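**Ticket:** Left gripper drops garment during hanger insertion
**Project:** Storkevness (student project, two-arm laundry task)
**Opened by:** Noman Bangash
**Assigned to:** Laimutė Adomaitis
**Component:** gripper control, left arm / handoff script
**Priority:** high, blocks the September demo
**Status:** resolved, one follow-up open

## Summary

The left arm picks a shirt from the pile, lifts it, and loses it before the right arm can bring the hanger to the collar. The right arm holds the hanger without trouble. The fault shows up on shirts with a placket or a thick collar. Plain T-shirts mostly survive.

## Setup

- Both arms on the stock controller, wrist cameras on, head camera on
- Left: garment. Right: wire hanger, gripped near the hook
- Mixed pile on the white table, not sorted between runs
- Handoff script from the Stusta branch, no local changes
- Grip force limit at 40 percent on both sides

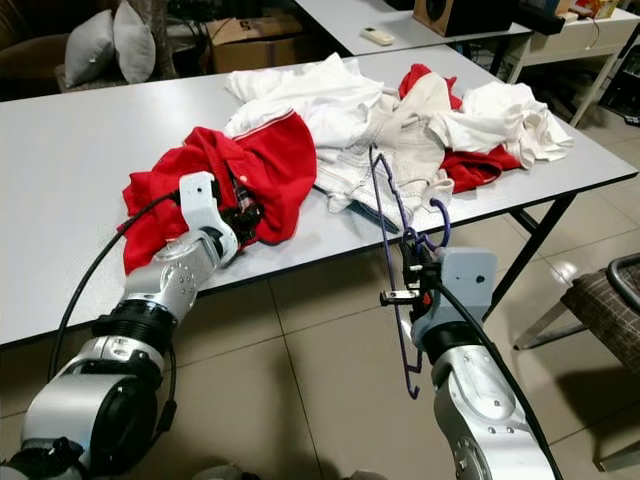
The hanger side was ruled out first. With the left arm parked, the right arm was sent through the full insertion path and the hanger stayed at the same angle in the fingers from start to finish. Joint currents on the right arm were flat. No further work was done on that side.

## Steps to reproduce

1. Home both arms.
2. Load the hanger by hand into the right gripper and confirm on the console.
3. Start the handoff script with the garment class set to "polo".
4. Let the left arm choose its own grasp point. Do not teach one.
5. Watch the finger position value during the lift.

Expected: finger position holds after the close command.
Observed: finger position creeps toward closed during the lift, then jumps to fully closed. The garment is back on the pile by then. The script does not notice and continues to the insertion step with nothing in the left hand.

## Log

**09:20, Noman.** Reproduced with the red polo. The console reports "grasp OK" all the way through the drop. The check only reads the finger position once, right after closing.

**09:55, Noman.** Raised the force limit from 40 to 70 percent. The drop comes later in the lift but still comes. Motor temperature warning on the left gripper after a few cycles. Put it back to 40.

**10:30, Laimutė.** Please do not leave 70 in the config, even for testing. The finger pads were glued by last year's group and the glue gives before the motor does. Checked the pads with the power off. Left inner pad was lifting at the tip. Cleaned and reglued, left to cure over lunch.

**13:10, Laimutė.** Pad is firm. Drop rate is better on T-shirts, unchanged on the polo, so the pad was a fault but not this fault.

**13:40, Noman.** Went through the recorded wrist frames against the grasp planner output. The planner picks the highest fold in the depth map. On a bunched garment that fold can be a double layer with air in between. The fingers close on the outer layer, the inner one slides out, and the weight of the garment does the rest.

**14:05, Laimutė.** Agreed. The close command also stops too early. Timeout is set to 3000 ms but the "contact" flag goes true on the first current spike, and the placket is stiff enough to cause one before the fingers have settled.

**14:50, Noman.** Two changes on a local branch:

- Contact flag now needs 2 readings in a row over the threshold
- Grasp point is moved down from the top of the fold and the approach is slower for the last part

Next pass was with the fingers low in the pile, script paused after the close so the wrist view could be checked before any lift.
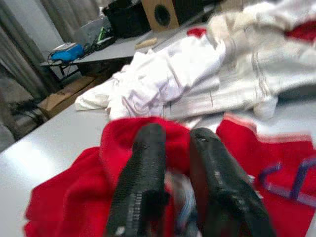
## Root cause

Three items, in order of effect:

- Early contact flag on stiff fabric, so the gripper stopped before it had a full grip
- Planner choosing the top of a fold with more than one layer
- Loose pad on the left inner finger

The single finger position check did not cause the drop but it hid it.

## Fix

Merged to the Stusta branch. The position check now runs through the whole lift and aborts the script if the fingers travel after closing. On abort the left arm opens, returns home and asks for a retry. The right arm keeps the hanger.

Force limit stays at 40 percent. It is now read-only in the student config - ask Laimutė if there is a real need to change it.

## Verification

Ran the polo, then the knit item, then the white shirts. No drops with the polo after the merge. One abort on a white shirt when a sleeve was trapped under the rest of the pile; the script stopped as intended and the retry went through.

## Open

- Planner still cannot tell one garment from the one under it when the colors match. Separate ticket, Noman to file.
- Order replacement finger pads. The Kalniņš set fits, the older set does not.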